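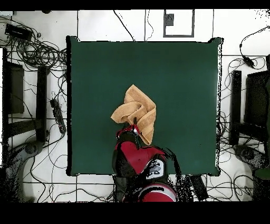
Tan towel on a green mat.

Speaker notes — Return to Competition Briefing
Nenley Combat Sports Association
Prepared 5/25/20

Slide 1. Opening
Good morning, and thank you for joining the call. The association represents the member gyms and the promotion side of the sport in Nenley and Tirkham. Today's briefing covers the plan for closed-door events in June, the broadcast arrangements, and what we ask of each gym before fight week. Please hold questions until slide 6.

Slide 2. Where the season stands
The spring schedule was suspended in full. Two cards were postponed, one at Tirkham Hall and one at the Quansah Arena. Ticket holders for both have been contacted by the box office. All 3,700 tickets for the Quansah card remain valid for the new date, and refunds are open to anyone who prefers one.
(Pause. Gyms will want to know the new date. It has not been set.)

Slide 3. The June event
We intend to stage one closed-door card in June at Tirkham Hall. No public admission. The building will hold a maximum of 40 people at any time, including athletes, corners, officials, medical staff and the production crew. Each athlete may bring two corners. Managers and training partners who are not working the corner will be asked to watch the stream.

The card will be shorter than our members are used to. Amateur bouts will return at a later event, and the association regrets the delay to those athletes, many of whom had completed a full camp when the season stopped.

Slide 4. Fight week
Athletes report to the hotel on arrival and remain there except for medical checks, the weigh-in and the event itself. Weigh-ins will be held one athlete at a time, with a slot of 30 minutes for each bout. There will be no face-off on stage. Gloves will be issued in the locker room and collected by the inspector after the bout.

Corners wear masks throughout, including between rounds. Stools, buckets and bottles are for one corner only and will not be passed across.
(Refer gyms to the printed rules, section 2. Do not read them out.)

Slide 5. Broadcast
Orkero will carry the full card live, with the preliminary bouts free to view and the main portion available to subscribers. Commentary will come from the Orkero studio. Walkouts stay in the program, although they will be shorter, and music choices must reach the production office before the athlete travels.

Post-fight interviews will be conducted by microphone stand. Press access is by video link only — accreditation requests go through the association's media desk.

Slide 6. Questions
Likely topics: purses, replacement opponents, travel from outside the region. Purses for postponed bouts carry over as signed. Replacement opponents must already be inside the hotel. On travel, refer members to the office for individual advice.

Close by reminding gyms that medical forms are due before any bout agreement is countersigned. The slides will be sent to all members this afternoon.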